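Prorkthorpe open day: toaster ovens, foil trays and a free pastry

I went to the Clidico open day at Prorkthorpe in March expecting to be sold something, and I was not disappointed. It costs nothing to get in, but you do have to give them your email address at the door, and I have already had two messages from them. Take that as you like.

Clidico runs a test kitchen in what used to be a carpet showroom. The leaflet says the building has 1,260 square metres of floor, and you see a fair amount of it if you park where the signs tell you to. The visit proper starts upstairs in a room with a urn, a lot of folding chairs and a screen showing a film about breakfast. I sat through the film. It says that small kitchens are the future, which would be convenient for a company that advises on small ovens.

Our guide was Dace Tamošiūnaitė, and I should say now that she was the best thing about the day. She had plainly been told to keep the groups moving and plainly did not much want to. Somebody asked her whether a toaster oven really saves money over a full-sized one. She said it depends how often you would otherwise heat the big one for a single slice of something, and that she couldn't give a figure that would be true in everybody's house. The leaflet gives a figure. I preferred her answer.

The first room is all shelving and old appliances. There are 172 of them, each with a card, and most of the cards only tell you the year it was bought and who gave it. I would have liked to know why half of them were dropped by their makers. A Jaline two-slot toaster had a card saying "popular model", and that was all. My aunt had that one. It burned one side and left the other white, so popular with whom?

From there you go through to the reheating tables, and this was what I had come for. The argument Clidico makes is simple enough. People buy pastries, eat half, and throw the rest away when it has gone soft, and a small oven brings them back better than a microwave does. I think most of us knew that. Still, I do not often get to watch someone make the case with the oven door open and the food on the table.

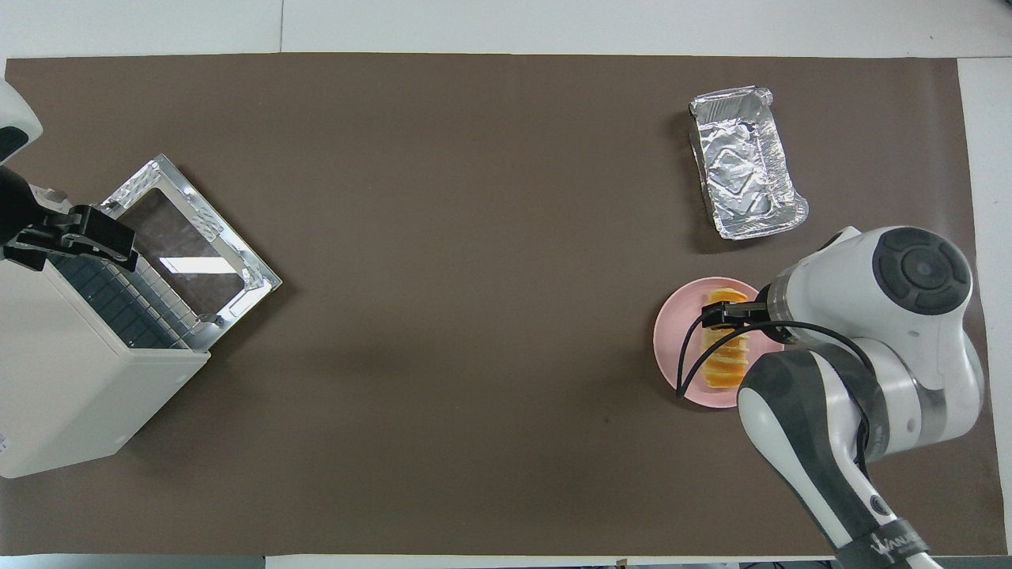

Clidico Test Kitchen | Visits and Open Days Team

The toaster oven is a plain cream-white thing with a door that folds right down, and that door is my main complaint. On a kitchen worktop the size of mine it would take up all the space where I would want to put the plate. They had given it a big brown mat on a white table, so of course there was room for the oven, the foil tray and a pink plate with the pastry on it. Try that between a kettle and a bread bin. I asked whether anyone had tested it on a normal worktop and was told this was "a useful suggestion".

The glass in the door is dark, too. I like to see what my food is doing. I was told that you get used to going by smell, and I dare say you do, after a few burnt ones.

Then the foil tray. I have nothing against foil trays, but this one had already lost its shape, with one corner bulging out, and I wondered how well it would sit on a wire rack. Dace said to press the corners straight with your thumbs before it goes in and to take it out with both hands. Sensible advice. It is also advice you would not need with a small metal tin, and nobody at Clidico seemed keen to talk about tins.

The pastry was a long orange-and-cream affair on its round pink plate, and it looked far better than anything I ever have left over. That bothered me more than it should have. If you are going to tell people how to rescue yesterday's baking, show them yesterday's baking. Give me a flattened croissant that has spent the night in a paper bag.

The tasting was in the next room. You got two pieces of bun on a napkin, one reheated in a microwave and one in an oven, and you had to say which was which. I got it right. So did everyone else in our group, as the microwaved one had the texture of a bath sponge. There was a form to fill in afterwards. A notice by the door says they have collected 2,000 of these forms, and I asked Alcides Yupanqui, who was handing out the pencils, what the forms had shown. He said that people prefer the oven. I asked if anyone had ever timed how long the visitors would wait for it. He thought that was on the next form.

For the record, the oven pieces took 14 minutes including the warming up, by my watch. The microwave was done before I had found my glasses.

The café downstairs is run by Sánchez, and it is decent. Tea comes in a proper pot, the soup was hot, and the cheese scones were gone by half past one, so go early. They do not reheat them in a toaster oven. I asked.

Would I go again? Possibly, if they change the displays and put a bit more on the cards. The toilets are clean, the lift works, and there is a bench halfway along the corridor. The shop sells foil trays in packs, tea towels, and a recipe booklet I looked through and put back. Children were well catered for with a biscuit-icing table, though the icing was very runny and the queue for the sink was long.

Parking is free but the far end floods, so wear boots if it has been raining. Last entry is at three, and they do mean three.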